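Dovgate, ground floor: portable extinguishers, hose reel and exit routes
Inspected 2019-10-17 by Vinh Lưu

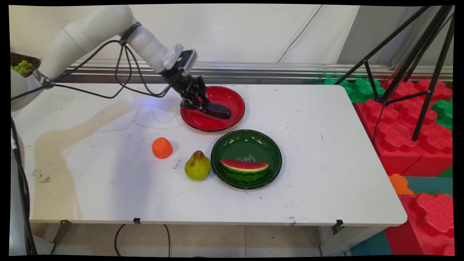 Scope is the ground floor and the rear stair. The upper floor is on its own sheet. Items marked OPEN carry forward to the next visit. Items marked OK need no action before March.

## 1. Extinguishers

- [x] **1.1 Mounted on bracket or in cabinet.** OK. The Ukel unit at the rear stair had been sitting on the floor at the last visit; it is back on its bracket.
- [x] **1.2 Gauge in the green band.** OK on all units with a gauge. The CO2 unit by the electrical closet has none and was weighed. Weight matches the figure stamped on the valve.
- [ ] **1.3 Pin and tamper seal in place.** OPEN. Seal missing at the front entrance, pin present. Fit new seal and initial the tag.
- [x] **1.4 Hose and horn free of cracks.** OK. Slight surface wear on the rear stair hose, no cracking when flexed.
- [ ] **1.5 Service tag legible.** OPEN. Tag 596 is faded and the month can't be read. The log confirms it was serviced in March. Replace the tag and copy the date from the log.

## 2. Hose reel

- [x] **2.1 Cabinet door opens fully.** OK.
- [ ] **2.2 Reel turns freely through full run-out.** OPEN. Šimko reel, binds at the last 2 turns. Guide arm is bent inward. Straighten or replace the arm, then repeat the run-out.
- [x] **2.3 Shut-off valve operates, no drip at the nozzle.** OK. Valve left closed.
- [ ] **2.4 Instruction plate attached.** OPEN. Lower screw missing. Minor.

## 3. Exit routes

- [x] **3.1 Clear width along main corridor.** OK. Narrowest point is roughly 700 mm beyond the required width, measured at the radiator.
- [ ] **3.2 Exit doors open without a key.** OPEN. Rear door opens but the push bar sticks on return. Cleaned and oiled during the visit, still slow. Cula to adjust the latch.
- [x] **3.3 Self-closers.** OK. All doors latch from half open.
- [x] **3.4 Exit signs lit.** OK on normal supply.
- [ ] **3.5 Emergency lights, battery test.** OPEN. Run for 3 hours. The fitting above the rear stair went out before the end. Replace battery pack, retest that fitting only.
- [x] **3.6 Floor plan posted and current.** OK. Plan shows the rear stair partition in its present position.

## Comments

Item 3.5 takes priority. Until the battery pack is changed the rear stair has no backup lighting for the full test period.

Item 2.2 was noted as "stiff" on the previous sheet with no action listed. Please don't close it again without a full run-out.

Keys for the hose reel cabinet are on hook 2 in the office. The spare does not fit and should be thrown away.

Copy to Cula for 3.2 and to the building file.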